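How to Set Up a Charging Corner on a Small Table

A charging corner is one power strip, the adapters you use every week, and a place for the cords. Ours fits on a small white table with walls on three sides. Setting up takes less time than finding the missing cables did.

What you need

One power strip with USB ports
Plug adapters
A hanging basket or two
Cable ties or strips of cloth

Step 1: Clear the table and lay everything out

Put the strip down first, then the loose cords next to it. Coil each cord before you decide where it goes. Check the rating printed on your strip and add up what you plan to run from it. Phones and tablets are no trouble. Heaters and kettles don't belong here at all.

Baskets should go on the walls so the tabletop stays free. A slotted metal one on the back rail takes small things, and a long wire one with dividers keeps short cables apart.
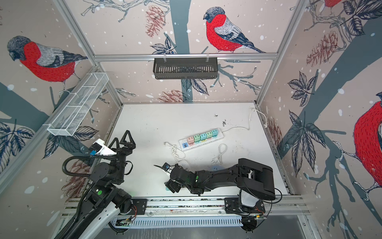
Step 2: Fill the strip

Put the adapters in a row, starting at one end. Pastel ones are easy to tell apart — pink for the lamp, green for the speaker, and so on. Write the list on a card. Keep small chargers for last, and hold them over the strip to see if they will cover the socket next door before you push them in. 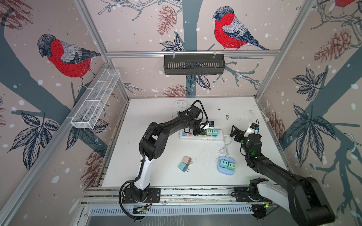 Step 3: Sort the spares

Go through the old chargers and match each one to a device. Anything left after 3 months goes to electronics recycling.

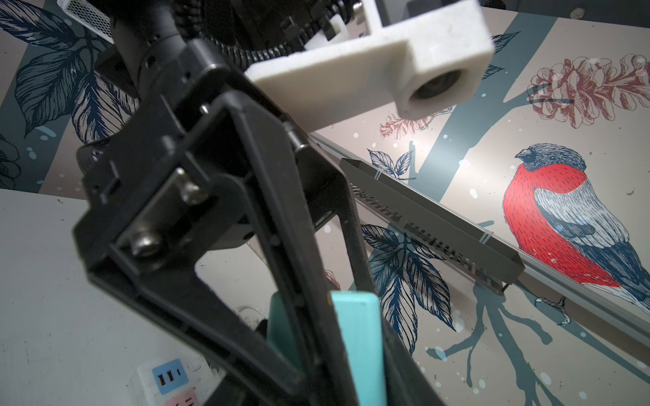 Color is the cheapest label there is. We started with paper tags and they fell off by July. A turquoise block is easy to spot beside black and gray hardware, and the same goes for a bright plug among white cords. Buy the next adapter in a color you don't have yet, and add it to the card.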